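Umzug ins Ausland ohne Spedition, Thread. Weil mich jetzt der dritte Mensch per DM gefragt hat und ich nicht alles dreimal tippen will. Alles Stand 21. Januar 2025, Preise ändern sich ja dauernd

1/ Ausgangslage: kleine Wohnung, möbliert gemietet, also keine Möbel. Nur Krempel. Ziel Dravuvdale, auch wieder möbliert. Klingt einfach. War es so mittel

2/ Erstes Angebot von einer richtigen Spedition: 3000 Euro. Für Kartons! Kein Sofa, kein Bett, keine Waschmaschine. Dankend abgelehnt

3/ Zweites Angebot, Beiladung über Dosov: 900. Schon besser, aber Abholfenster zwei Wochen. Zwei Wochen!! Man soll da halt zuhause sitzen und warten. Und der Mietvertrag war bis dahin durch

4/ Also Pakete. Einzeln. Am Ende 300 Euro Porto für alles zusammen, das Schwere hab ich vorher verkauft oder verschenkt. Bücher sind der Feind, dazu unten mehr

5/ Wichtigster Punkt gleich vorne, falls ihr nicht weiterlest: Kleinkram ZUERST packen. Alle machen es andersrum, erst Klamotten, dann Küche, und am letzten Abend liegt überall noch dieses Zeug. Kabel, Döschen, Proben, Adapter. Das kostet mehr Zeit als der ganze Kleiderschrank

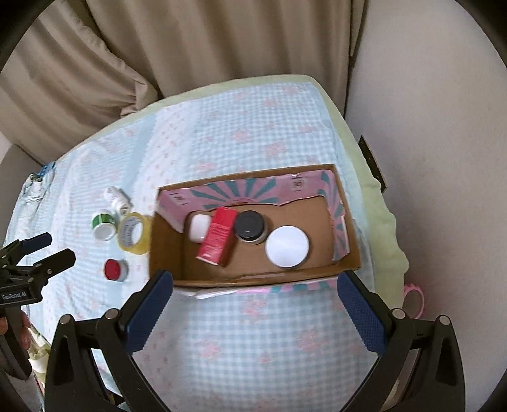

Foto: privat

6/ Kartons: nicht neu kaufen. Supermarkt fragen, Apotheke fragen (die haben die guten kleinen, stabil). Alte Geschenkkartons und Versandkartons gehen auch, solange der Boden hält. Einmal hochheben und wackeln, dann weiß man es

7/ Klebeband dagegen bitte nicht das billigste. Hab zwei Rollen von der Resterampe gehabt, hat sich über nacht wieder gelöst. Danach das von Retwood genommen, braunes Papierband, hält bombig, reißt aber schief ab. Schere danebenlegen

8/ Liste führen!! Pro Karton eine Nummer, außen drauf, und in einer Notiz auf dem Handy was drin ist. Nicht "Diverses". Ich hatte vier Kartons mit "Diverses". Such da mal eine Steuer-ID

9/ Zoll. Ok. Umzugsgut ist in vielen Fällen abgabenfrei, aber nur wenn ihr nachweist, dass ihr wirklich umzieht. Abmeldebescheinigung, Mietvertrag neu, Inhaltsliste mit Werten. Und alles kopieren. Und nochmal kopieren. Fragt unbedingt beim Zoll vom Zielland nach, ich bin keine Beratung

10/ Die Werte: gebraucht ist gebraucht. Nicht den Neupreis reinschreiben, aber auch nicht überall 1 Euro, das nervt die Leute am Schalter zu recht. Ich hab geschaut was es gebraucht kosten würde und das genommen

11/ Was bei mir hängen blieb: Kosmetik. Da wollten sie wissen was drin ist. Bei angebrochenen Sachen würd ich sagen aufbrauchen oder verschenken. Bei ungeöffneten die Schachtel dranlassen, auch wenn es Platz kostet, da steht halt alles drauf. Hersteller, Inhaltsstoffe, der ganze Kleingedruckte-Kram
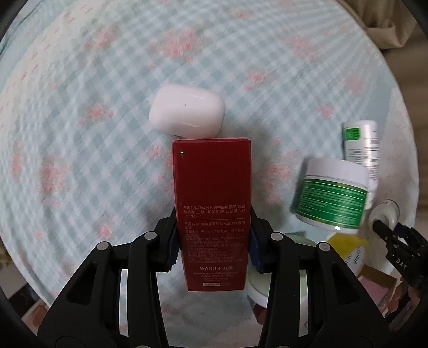 12/ Und wenn das nicht auf deutsch oder englisch draufsteht: kurz selbst übersetzen und in die Inhaltsliste schreiben. Eine Zeile reicht. "Gesichtspflege, ungeöffnet" hat bei mir gereicht. Nagellack und Parfüm sind nochmal eigene Regeln, da vorher beim Paketdienst nachlesen, das ist Gefahrgutkram

13/ Flüssiges immer in Beutel und dann nochmal in Beutel. Mein Shampoo war trotzdem im Wörterbuch. Wörterbuch riecht jetzt super

14/ Bücher. Also. In kleine Kartons, nie in große. Große Kartons mit Büchern kann keiner tragen und der Boden gibt nach. Ich hab am Ende die Hälfte abgegeben, bei Nikolaidis, das Antiquariat nimmt auch Taschenbücher wenn sie nicht völlig zerfleddert sind. Gibt nicht viel, aber man muss nix schleppen

15/ Büchersendung ins Ausland gibts je nach Land, Tarif vorher vergleichen!! Beim einen Ziel lohnt es sich, beim anderen null. Ich hatte den falschen Tarif im Kopf, von irgendeinem Blog von 2 Jahren vorher. Tja

16/ Akkus und alles mit Akku: Handgepäck. Powerbank, Kopfhörer, Rasierer, E-Reader. Lose Akkus darf man oft gar nicht verschicken und bei eingebauten gibts Beschränkungen je nach Anbieter. Einfach mitnehmen. Kleine Sachen in eine Socke, ist gepolstert und man findet sie wieder
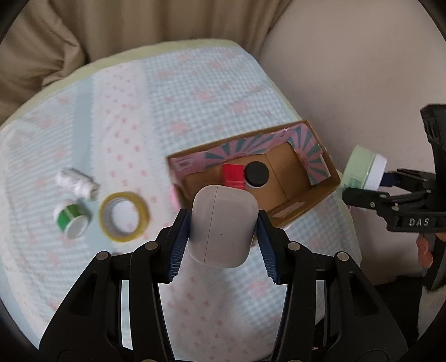 Weißes Ladecase für Ohrhörer, daneben der offene Karton auf der Tagesdecke

17/ Ladekabel auch ins Handgepäck, nicht ins Paket. Frag nicht. Fünf Tage mit Leihkabel vom Vermieter

18/ Adressen: auf jedes Paket innen nochmal einen Zettel mit Ziel und Telefonnummer. Außen löst sich gern was ab. Und Name am Briefkasten VOR dem Versand klären, zwei meiner Pakete gingen deswegen zurück und kamen im Juni dann nochmal. Im Juni! Da hatte ich die Winterjacke schon ersetzt

19/ Versicherung: beim normalen Paket ist nur bis zu einem bestimmten Betrag was abgedeckt, steht beim Anbieter. Alles was drüber ist gehört sowieso nicht in den Karton. Fotos vom Inhalt machen bevor ihr zuklebt, dauert eine Minute pro Karton

20/ Was ich nochmal so machen würde: Pakete, ja. Was nicht: alles am selben Tag zur Filiale bringen. Die Schlange hinter mir war not amused. Lieber verteilt auf eine Woche, immer zwei oder drei

21/ Fragen gern drunter, aber zu Autos und Haustieren hab ich keine Ahnung. Gewichtstabelle tipp ich morgen noch ab, liegt grad in Karton 7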